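Let Kids Keep Their Junk

Every few months my sister calls to say she is throwing out the small toys. She means the capsule prizes, the things from birthday bags, the plastic food with no kitchen to go with it. I tell her to wait. She thinks I am being soft, so I want to make the case properly.

Adults judge a toy by what it cost and whether all the parts are there. Children don't. A prize from a machine can outlast a gift that took a month to choose.

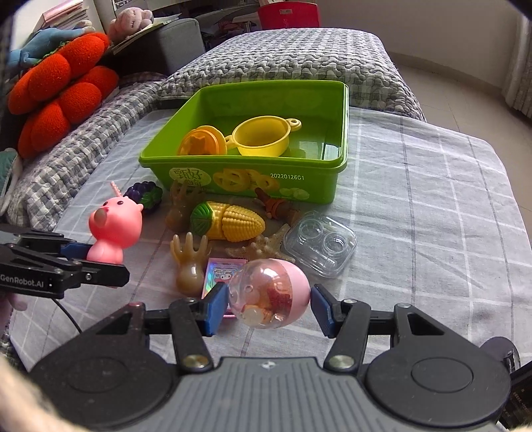 I grew up in Skemcombe, where my grandmother kept a drawer for us with no rules about what went in it. Buttons, a broken whistle, half a deck of cards. I can still list most of it. I could not tell you what I got for any birthday before I was ten.

The usual complaint is mess, and it is a fair one. My neighbor Luana Amaral once emptied her son's closet on a Saturday and counted 107 separate objects, most of them smaller than her thumb. She bagged half. He asked for one of them, a rubber lizard, every night until February.

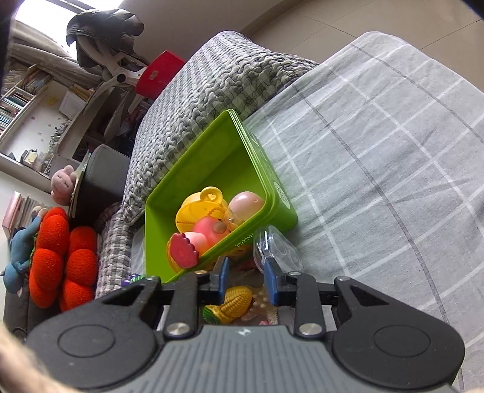 A green storage box on its side on the bed.

I think a limit on space works better than a limit on things. Give a child one box. What fits, stays. When the box is full, the child picks what goes, and the parent stays out of it. The choices will look wrong to you. A good wooden car will go and a bottle cap will stay.
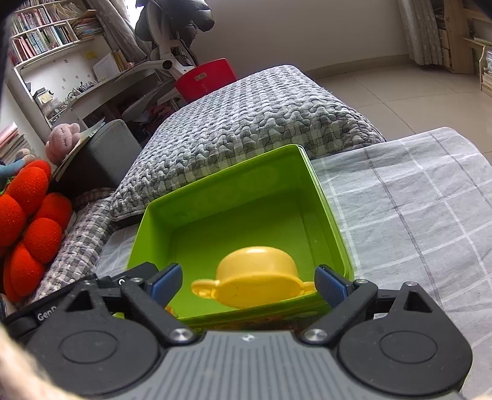 There is also the matter of waste. I don't defend buying this stuff by the bag, and I would be happy if party favors ended tomorrow. But once a toy is in the house, putting it in the trash saves nothing. Using it for three more years at least gets something out of it.

Balthasar Holzer, who taught my second-grade class, let us bring one item from home each week and talk about it for a minute. The expensive toys got short talks. The odd little ones ran over time.
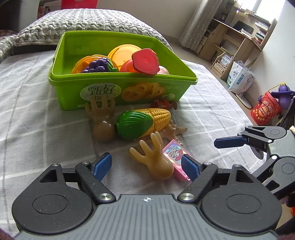 What I told my sister

Close the closet door and leave the box alone until summer. She has agreed to Easter.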